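Grusona Robotics Short Course
Handout for the session on faults and near misses
Reading: the Stedau kitchen task, and why we stopped it in August

Welcome back, everyone, and thanks for wading through the joint limits material last time (I know it was a slog!). Today is a bit gentler on the maths. We're going to spend the session on one fault, in the simulated kitchen you've all been using, and I'd like you to take your time over it.

The job was a simple one. The arm had to pick up a hot dog from a plate on the counter, carry it across, and set it down again without squashing it. The Clumov controller ran the motion and the Cisneros module decided when the grip was good enough to lift. It had gone along nicely for weeks, and then one morning the force reading froze at its last value and the controller simply kept on closing. 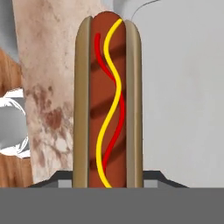

What I'd like you to notice is that no alarm came up. The frozen value was a perfectly sensible one, well inside the limits, so every check we had written was happy with it. A reading that stops changing can look very much like a reading that is steady, and our code couldn't tell one from the other. Please write that in your margin, as we'll come back to it when we get to watchdogs.

1. What the log told us

The time stamp on the force channel had stopped, while the joint angles carried on as usual. The grip command rose with every cycle. Two people had looked over that log before me and missed it, and I nearly did too, so don't feel bad if you need a second go at it.

We then tried other setups, including the island with the skewer on the cutting board, to see whether the trouble belonged to the hot dog model or to the channel itself. It was the channel.
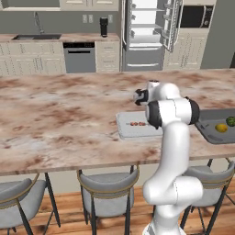 2. Why it matters outside the simulator

A squashed bun on a screen costs us nothing. Put the same code on a real arm, with somebody's hand close by, and you have a pinch hazard with no warning attached. The range is worth a thought as well. An arm that trusts old data might swing over a burner believing it is still back at the counter.

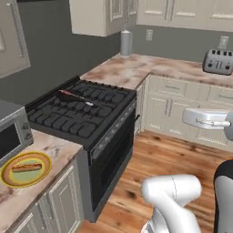
3. What we changed

Every sensor message now carries its age, and anything older than three control cycles counts as missing. When a reading is missing the gripper holds its position, and the arm waits for a person to clear it. We also begin each trial from a pause beside the plate, so the channel can be checked before the fingers go anywhere near the food.
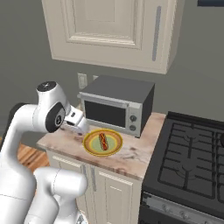

4. For next time

Run the Stedau task twice, once as supplied and once with the force channel frozen partway through the grasp. Bring both logs along, plus a short paragraph on where you'd put the stop and what the arm ought to do if it's already holding something. Rough notes are fine, and working in pairs is very welcome.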